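Notebooks > Private Markets > Manager Files
Entries Calendar Contacts Search

Onsri fund commitment – working notes
2018-02-21, entry by Boonmee Jaidee

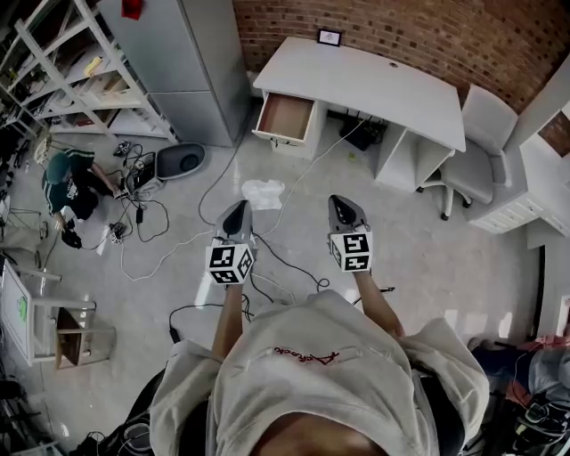

Fig. 1. White desk against the brick wall, with the two grippers in hand.

Purpose of entry: to record the reconciliation of the Hemwood commitment model against the manager's capital account statement, and to note the open points on the Brornitz proposal before the pacing plan is revised.

1. Hemwood

The statement for the fourth quarter was entered this morning. Commitment $47 million, unchanged. The model had carried unfunded commitment net of recallable distributions; the manager reports it gross. The two figures cannot be compared until one is restated. The model has been changed to follow the manager, and recallable amounts now sit in their own column (column R, formerly blank).

After the change a difference of $2,638 remained. It was traced to a wire fee which the custodian had booked as a contribution. The fee falls outside the commitment and has been moved to expenses. The account now agrees to the dollar.

Colleagues using the older workbook should note that the internal rate of return will move slightly when column R is filled in. Cash flows are dated by value date, and the October call had been entered by notice date. This has been corrected in the current version only. The archived copies have been left as they were reported.

2. Brornitz

The manager seeks a commitment to its third buyout fund. The draft terms were read again in full. Points to raise:

– The management fee is charged on committed capital through the investment period, then on invested capital. The draft does not say whether written-down holdings remain in the fee base. The side letter for the second fund excluded them.
– The key person clause names two partners, but is triggered only if both depart. The previous agreement was triggered by either.
– The general partner commitment may be met by fee waiver. The proportion to be paid in cash is left blank in the draft.
– Fund-level borrowing is limited by amount but not by time. Preferred return runs from the date of the capital call, so a long-standing loan would shorten the period on which it accrues. We should ask for returns with and without the credit line.

No view on the merits is recorded at this stage. Reference calls remain to be arranged.

3. Pacing model

The simulation was run with 1,000 paths at three annual commitment levels. At the middle level, the private equity share of Onsri assets stays under the 15 percent ceiling in the base case. It goes over in the paths where public equities fall early and distributions slow at the same time. The lower level stays under in nearly all of them.

The distribution curve deserves another look. It was fitted to funds of an older generation, and recent funds have held their companies longer. I moved the peak back by one year as a test. The effect on liquidity was larger than I had expected – enough to change the ranking of the two upper levels. The test run is saved separately under Ceka, with its inputs, and should not be quoted until the curve has been reviewed.

A second matter concerns co-investment. The model treats it as ordinary fund commitment, drawn over several years. In practice the money goes out on closing. A separate line is needed.

4. Carried forward

Restate the third quarter Hemwood figures on the gross basis.
Send the Brornitz questions to counsel before they go to the manager.
Refit the distribution curve, using only funds that have passed their fifth year.
Ask the custodian how wire fees will be coded from now on.
Check whether the ceiling is measured on market value alone or includes unfunded commitments. The policy statement can be read either way, and section 3 assumes market value.

Contact the notebook office | Copyright Onsri | Back to top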